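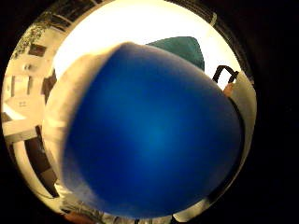
Vue de la caméra de la pince, gros objet bleu flou au premier plan

Images bouchées par l'objet : je garde ou je jette ?

Bonjour à tous ! Je me suis lancé dans la collecte de démonstrations avec une pince tenue à la main (projet Fatstead, on veut apprendre à un bras à ranger un salon). J'ai 108 épisodes enregistrés et je viens de commencer le tri. Souci : sur pas mal d'images, on voit surtout du bleu, comme au-dessus. Le reste de la pièce est repoussé sur les côtés, un bout de plante par-ci, un coin de table blanche par-là, et le plafond est presque entièrement cramé. Est-ce que ça pollue l'apprentissage ? Je pensais virer tout ce qui ressemble à ça, mais il ne me resterait que 33 épisodes... Merci d'avance !
Posté le 14/7/20

3 réponses

Réponse acceptée – 14 votes utiles
Surtout ne jette pas ! J'ai fait la même bêtise en décembre avec Rarkel, j'avais nettoyé à la main tout ce qui était flou, et le modèle ne savait plus quoi faire dès que l'objet arrivait près de la caméra. Le robot verra la même chose que toi au moment de saisir, autant qu'il l'ait déjà vu. Moi je regarde l'épisode en entier : si l'approche est lisible et que la trajectoire tient (pas de saut de position), je garde. Par contre, baisse un peu l'exposition et fixe-la avant de commencer, un plafond pareil peut embêter le suivi visuel. Et vise plutôt 200 épisodes, 108 c'est maigre pour un salon – enfin, ça dépend du nombre d'objets.

Réponse 2
Achète une autre caméra.

Réponse 3
D'accord avec la première réponse. Chez Midtbø on a ajouté 2 étiquettes, « vue dégagée » et « vue bouchée », ça permet de comparer les entraînements avec et sans. Tu as essayé l'export Bestska ? Chez moi il plante une fois sur deux, si quelqu'un a une solution je prends.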